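Schreibtisch Nestell in Weiß: Erfahrungen nach drei Monaten

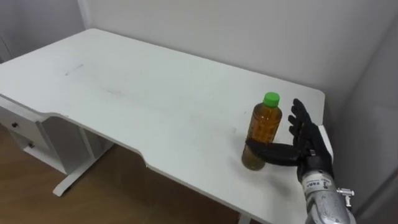 Der Nestell in der Nische, mit Teeflasche auf der Platte

Gekauft habe ich den Tisch im November, als klar war, dass ich weiter von zu Hause arbeiten würde. Er steht in einer Ecke mit hellgrauen Wänden, für die mir der Schreibtisch Zera zu tief war. Der Nestell passt hinein, rechts bleibt kaum Luft.

Aufbau
Die Anleitung besteht aus Zeichnungen und ist verständlich. Ich habe allein 80 Minuten gebraucht. Die Platte würde ich beim nächsten Mal zu zweit umdrehen, sie wiegt 22 Kilo. Eine Schraube fehlte, der Händler Stockdale hat sie nach einer E-Mail kostenlos nachgeschickt.

Arbeitsfläche
Die Platte ist weiß, rechteckig und glatt. Eine Flasche Tee steht darauf gerade, auch wenn ich tippe. Kaffeeringe gehen mit einem feuchten Tuch weg, bei Kugelschreiber musste ich länger reiben. Staub und Krümel sieht man auf dem Weiß sofort. Wer das nicht mag, sollte eine dunkle Platte nehmen.

Bei tief stehender Sonne blendet die Fläche etwas. Ich lege dann die Schreibunterlage von Kuden darunter, die ich vorher schon hatte.

Stabilität
Beim Schreiben wackelt nichts. Stützt man sich an der Vorderkante auf, gibt die Platte in der Mitte leicht nach. Nach zwei Wochen habe ich alle Schrauben einmal nachgezogen, seitdem ist Ruhe. Das Knarren am linken Bein ist damit auch verschwunden.

Was fehlt
Es gibt keinen Kabeldurchlass. Das Ladekabel führe ich hinten über die Kante. Ein Kabelkanal zum Ankleben hilft, kostet aber extra.

Preis
Bezahlt habe ich 56 Euro im Abverkauf. Für den Preis ist der Tisch in Ordnung. Zum regulären Preis hätte ich wohl länger nach einem Modell mit Kabeldurchlass gesucht.

Bewertung: 4 von 5 Sternen
Howard Rowbotham, 4. Februar 2023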